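Robot Hand Trial: Participants Wanted, Clatthorpe

Posted Tuesday, January 16, 2024. Reference 3064.

Wiline is looking for paid participants to assess the Seok, a jointed robotic hand supplied as a kit by Plellico. The trial takes place in our Clatthorpe office and runs until the end of April. The assessment covers handling of light goods in plastic wrapping, at floor level and among ordinary office furniture. 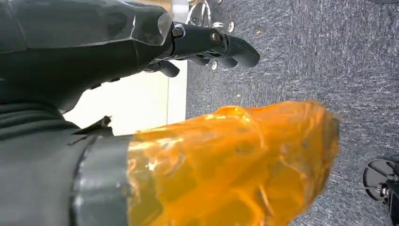
Each participant attends two sessions and is paid £40 per session. A session consists of a short briefing, a set of handling tasks and a written report on a standard form. Reports should cover finger response, grip on soft or creased materials, and the clarity of the kit manual. Faults are to be logged by task number.

Applicants must be 18 or over and able to stand for an hour. Experience with robots or automation is not required, but please state any you have. Employees of Plellico may not apply. Flat, closed shoes must be worn.

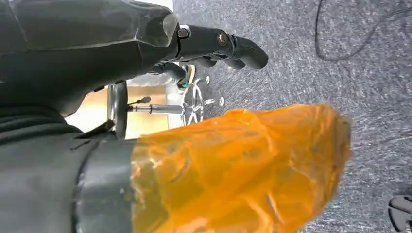

One participant from the earlier round wrote that the manual took longer to follow than the tasks did, and asked for the finger settings to be put on a single sheet. A revised manual will be used in this round.

To apply, send your name, a contact number and the days you can attend to the Wiline trials desk, quoting the reference above. Travel within Clatthorpe is not refunded.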